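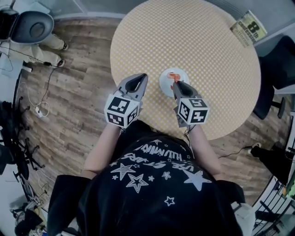 Two hand-held grippers at the round table, with the right one at the white dish.

Visitors to the Podard open day on 28/09/2022 could stand a few steps from the tables and watch people work with grippers in their hands. We spoke afterward to the engineer who runs the Fimdale project there. She has been with the company for 3 years and asked us to leave her name out.

"People come in expecting a big arm behind a fence," she said. "We start them with the hand-held tools. You pick something up with them yourself and you find out how little you can feel."

The white cubes on the grippers carry printed black markers, and those were what most visitors asked about. "The markers tell the software where each gripper is and which way it's turned," she said. "If you cover one with your sleeve, you lose it. We say that a lot – short sleeves, please."

Small, odd-shaped things are the hard part, in her view. A box has flat sides and gives the fingers something to close on. "Give me 20 boxes before one twisted thing on a dish," she said. "The dish slides, the thing rolls, and you end up chasing it."

The day drew 70 visitors, more than the room was planned for, and the slots were cut to 40 minutes. Some came over by bus from Viravby. Spahić, the firm that makes the finger parts, had a table of its own in the hallway.

Asked what she would change, she mentioned the cables first. "They're on the floor and they're on your arms. I'd like fewer of them." She would also put out more chairs, and let people try the grippers before the talk.

Podard plans a second open day in November. Sign-up is at the front desk, and the slots will stay at 40 minutes.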